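Mar 20, 2025
Hand-held gripper comparison, pads and linkages, paper cups

Picked up where the last entry stopped. Wonard pads are on both units now, the blue ribbed ones, and the old flat foam pads are back in the drawer. I kept the foam set in case we want to go back for the softer objects, but after this morning I doubt we will. What a difference in feel! The foam always had that half second of squish where you couldn't tell if you were holding the cup or just leaning on it.

Plan was simple. Cups on the round table, checked cloth left on, one person on each gripper, and take turns standing cups up from lying down. Paper cups are a good honest test because they dent if you look at them wrong, and a dent tells you straight away you squeezed too hard. Kraft ones with the red band are the stiffest of the lot and the small blue and white ones are the floppiest.
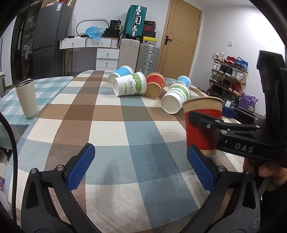

Pads and grip

The Wonard pads hold with a lot less squeeze than I expected. On the red kraft cups I could close until the ribs just touched and lift from there. On the white leaf-pattern cups it took a touch more, I think from the smoother coating, but still well short of crushing. The ribs run the right way for lifting. For twisting they're only fair, and a cup held high near the rim wants to swing on you. Hold it at mid height and the swing goes away.

Pad alignment matters more than I'd written down before. If one pad meets the wall early, the cup tips toward the other one and you end up chasing it across the cloth. My first few goes were all chase. What fixed it was coming in lower and slower and letting the first pad rest against the wall before closing the second. My colleague on the other unit found the same thing without me saying a word, so I'm fairly happy calling it a real effect.

Linkage play: unit A has a bit of slop at the outer pivots, and you can feel it if you wiggle the finger tip sideways. Unit B is tight. I nipped up the A pivots at the break and it improved, though it now feels a hair stiff at full open. Will put a drop of the light oil on before next time.

Cameras

Ran the Onishi lens on A and left the stock lens on B. The wide view is lovely for this. With the stock lens the cup fills up most of the picture once you get close, and you lose track of its neighbours. With the Onishi you still see the far side of the table as you close in. The cost is stretch near the edges, so a cup off to one side looks fatter than it is. Calibration took 50 board shots and the first try was rubbish (my fault, the board was bent). Flattened it on a sheet of glass and redid the lot.

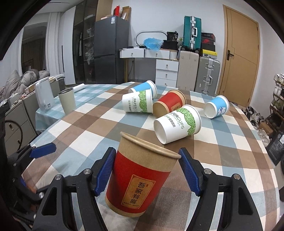
Does the cloth change the result?
It makes sliding harder and gives the cup something to bite on when you tip it up from its side. On a bare tabletop the base tends to skate away from the finger, so results from the two surfaces shouldn't be mixed.

Controller and logging

Logging went through the Tromora box for the first time and I'm pretty chuffed with it. Both units share one clock, so I can line up the two views without the hand clap at the start. The old Pleler recorder drifted enough over a long take that I had to fix it by hand every time. 505 seconds was the longest take today and the two streams still lined up at the end as far as I could see by eye. I want to check that properly with a blinking light before I brag about it.

One gripe: the cable is too thick for hand-held work. It pulls on the wrist when you reach across, and after a while you start planning your moves for the cable's sake. A thinner, softer lead would be a cheap fix. Maybe also clip it to the forearm.

Takes kept: some 7 per unit after tossing the ones with a fumbled start. Labels are done for A, B still to do.

Next time
- oil the A pivots, check travel at full open
- swap lenses between units so it's a fair comparison
- blinking light test on the Tromora clock
- try stacking one cup in another, 2 hands, slow
- ask about a softer cable, delivery might be April
- Wonard also do a thinner pad in the same colour, worth a try on the floppy cups

Contact the workshop | © 2025 Gripper bench notes | Back to top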